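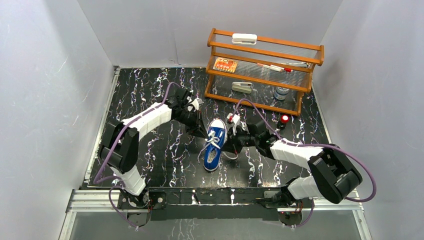

Tistgate School Walking Routes Project
Progress report to the Bittencourt Fund

The Tistgate School Walking Routes Project was awarded a grant to improve the conditions in which children walk to the two elementary schools in the district. This report covers work completed since December, the use of grant funds to date, and changes to the schedule that require the Fund's approval.

1. Work completed

The route survey is complete. Staff walked each of the 14 routes in the original application in both directions, during the morning arrival period and again at dismissal. Surface condition, curb height, lighting and driver sight lines were recorded on the form agreed with the Fund. The surveys of Kulleck Road and the lower end of Mill Lane were repeated after the water main work there was finished.
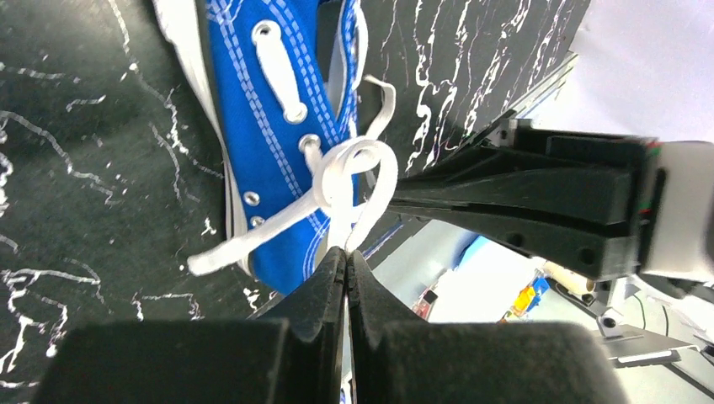 Submitted by Niloufar Babaei, Project Manager
Reviewed by Arash Daneshvar, Finance Office
4 May 2024

The family questionnaire was sent home to 1,000 households through the schools. Replies were received from all grade levels. The concern raised most often was the speed of turning traffic at the Kulleck Road crossing, followed by standing water on the path behind the library. Parents of younger children also asked for a crossing guard in the afternoon. At present a guard is on duty only in the morning.

Nine sections of sidewalk have been repaired under the small works contract with Cernen. All were inspected by the district engineer, Kauko Ikonen, and accepted. One section on Mill Lane was returned to the contractor for correction of the slope before acceptance, at no cost to the grant.

2. Work in progress

Design of the raised crossing at Kulleck Road is under way. The county has asked for a revised drainage drawing, and the permit cannot be issued until that drawing has been reviewed. The lighting order for the library path has been placed and the supplier has confirmed delivery before the fall term.
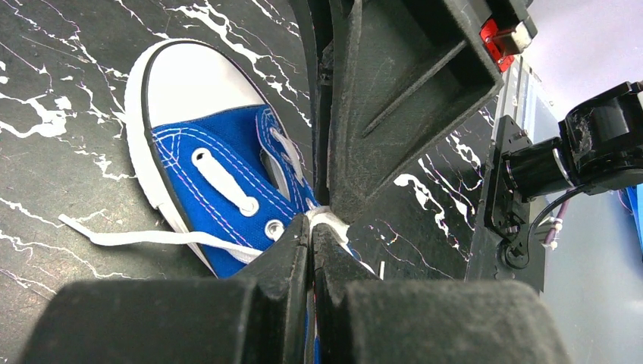

Training for walking group leaders is being arranged by Nazanin Mahmoudi. The first session covered road position, group size and what to do when a child is absent from the meeting point. A second session will be held once background checks for the new leaders have been returned.

3. Budget

Spending on sidewalk repair is within the approved amount. Printing and postage for the questionnaire came in under budget because one school distributed its copies by hand. Engineering fees are higher than planned as a result of the drainage revision. We ask that the unspent printing funds be moved to the engineering line. The total grant would not change.

4. Changes requested

We request an extension of 2 months for the raised crossing. Construction would then take place during summer recess, when the road can be narrowed without affecting school traffic. 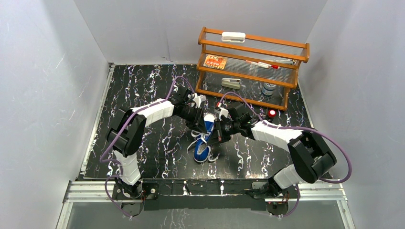 We also request approval to replace the planned flashing sign on Mill Lane with a painted crossing and a curb extension. The power connection for the sign would require trenching across private property, and the owner has declined access. The district engineer supports the change.

5. Next period

The project will complete the permit process, install the library path lighting and begin walking groups on the routes with trained leaders. Counts of children arriving on foot will be taken at both schools in the fall, using the same method as the baseline count. Questions about this report may be sent to Ehsan Bahrami at the project office.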